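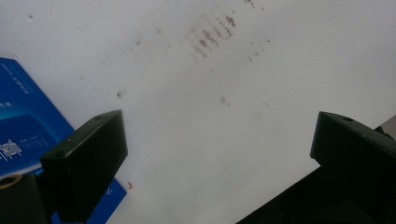

Review: an afternoon with the Fevura hand gripper

Posted 15th March by Florence Friesen

Print this page | E-mail this to a friend

Tisport held its open day in the old Morikawa building, where the parking is bad and the coffee is worse. I went for the Fevura, a two-finger gripper you carry around by hand so a robot arm can later be taught to do whatever you did. The price is $3319, or $2000 if you already own the Skukuva arm and only need the handle and fingers. I own neither, so I was given a visitor badge and a cup of the coffee.

Riku Sasaki ran the demonstration. He has clearly given the talk many times and takes the jokes at a steady clip. You squeeze the handle, the fingers close, you put the thing where it goes, you let go. Then you do it again. The brochure says a simple job can be learned from up to 30 good tries. Sasaki asked us for good tries and looked at me while he said it.

My first job was picking up a thin printed card from a flat table. I can do this with my own hand without thinking, and I would like that noted. With the Fevura it took me most of the session to learn that you don't come straight down on the card. You slide it to the table's edge and take it from the side. Hideaki Honda, who was next in line, got it on his second go and was modest about it for the rest of the afternoon.

The fingers are blocky and wide, and they open farther than I expected. Boxes, cups and rolls of tape gave me no trouble. Coins were hopeless. The squeeze is light and even, and my wrist was fine until I had been holding the thing at arm's length for a while, at which point it became the only part of me I could think about. Sasaki says a lighter handle is due in April. He would not let me hold one.

After the break they ran the arm itself on a box-stacking job taught the day before. It stacked the boxes. It also paused above each one for a long moment, the way my uncle does before carving. I asked why. Yoga Kwok, from the software side, said the person who taught it had paused there too. I went quiet, thinking of my own tries with the card and what some poor arm would make of them.

Complaints. The manual has 3000 words on charging and a single paragraph on how to hold the handle. The trigger squeaks. Changing the fingers takes a small screwdriver, which is not in the box, and Toshio Hirano had to go to his car for one.

Would I buy it? For a shop that already has the arm, at the lower price, yes. At the full price I'd wait for the new handle. Bring your own screwdriver either way, and park on the street behind the building.

Print this page | E-mail this to a friend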